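Paper Crafts and Learning, Unit 4
Does folding paper teach geometry?
Handout for the second seminar. Instructor: Sowmya Annamalai

Read the Dandetti chapter before class, and read it with a pencil. The claim we are testing is a popular one: children who fold paper get better at geometry. Teachers like it and so do parents. It may even be true, but the evidence in your packet is thinner than the people quoting it seem to think.

Start with the study everyone cites. Dandetti had 80 fourth graders. Half of them, 40 children, folded paper for 30 minutes a session, and the other 40 did their usual worksheets. The folding group scored higher on a test of mental rotation. Fine. Now look at the test. Many of its items show a sheet folded, punched and opened out again, and the child has to say where the holes are. If you spend a month folding sheets and then get asked about folded sheets, you ought to do well. Whether you can find the area of a triangle is a separate question, and the study never asks it.

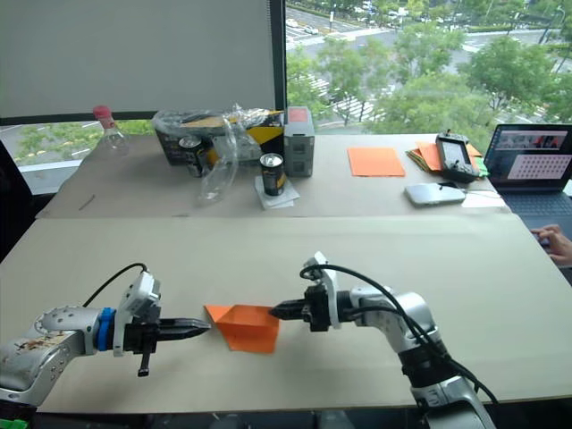
Second problem: the comparison group. Worksheets are dull. A class that gets a new activity, a visiting teacher and a stack of colored squares will be in a better mood than one that gets page 12 again. I would want a third group doing something new that has no folds in it, such as clay or map drawing. Dandetti mentions this in a footnote and moves on.

The Zaidi survey is bigger, with 936 teachers, and weaker. It asks teachers whether they believe folding helped. Most said yes. These were teachers who had signed up for a folding workshop, so I don't know what else we expected them to say.

What would change my mind? A delayed test, given in May to children who did their folding in the fall. A scorer who doesn't know which child was in which group. Test items on angle and symmetry with no paper in them. Aleksandra Piątek's draft has the first two of these and finds a small gain in symmetry and none in angle. It is the most careful thing in the packet and also the least quoted.

A note on words. "Spatial skill" is used in at least three senses in these readings. When you write, say which test you mean.

For next time
Write one page on this: pick a claim from the Zaidi report and say what result would have counted against it. If you can't think of one, say so and explain what that tells you.
Skip the appendix on crane patterns unless you enjoy that sort of thing.

Sketgate Open Courses. Text may be copied for classroom use. Back to top
2 comments | 6 shares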